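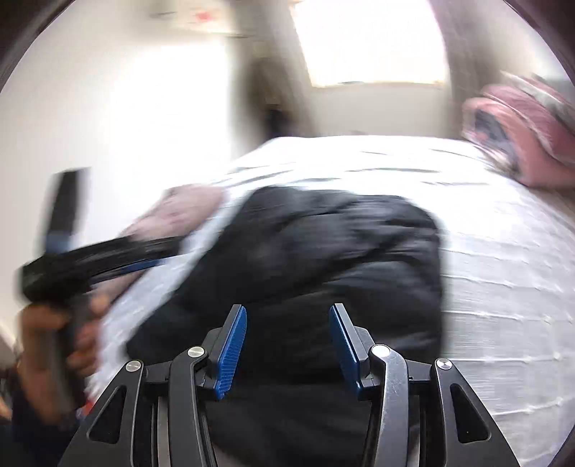
速く振ったほうが本数は稼げるのに、なぜわざわざゆっくり動かすのか、と前回の記事にコメントをもらった。

答えは単純で、速い動作の記録はあとで使えないものが多い。布を扱う作業では特にそうで、指先がどこで生地に触れたかが追えなくなる。本数だけ増えても、選別の手間が増える。

うちで使っている手順書は、Ganenの現場で書かれたものをもとに、3月に直した版だ。ハンドグリッパーで衣類を扱うときの決まりは次のとおり。

開始前に左右の指を全開にして2秒止める。終了時も同じ。
つかむ前にパッドの溝に糸くずがないか見る。
黒い服は折り目が見えにくいので、縁から取る。中央をつまんで持ち上げない。
左右のグリッパーを交差させない。
失敗した回も消さず、失敗の印をつけて残す。

最後の項目は意見が割れた。Vovbridgeでは失敗分をその場で捨てていたらしい。自分は残すほうがいいと思っている。やり直しの動きにも使い道があるし、消すかどうかを作業者に任せると基準が人によってずれる。

パッドの点検は1,000回ごとと書いてあったが、寝具や起毛の生地が続く日は足りないので、その日の終わりにも見るように書き足した。ピンのがたつきも同じときに確認する。

休憩の間隔はまだ決めていない。5本ごとに手を下ろすやり方を試している。

サイト内検索　キーワードを入力　検索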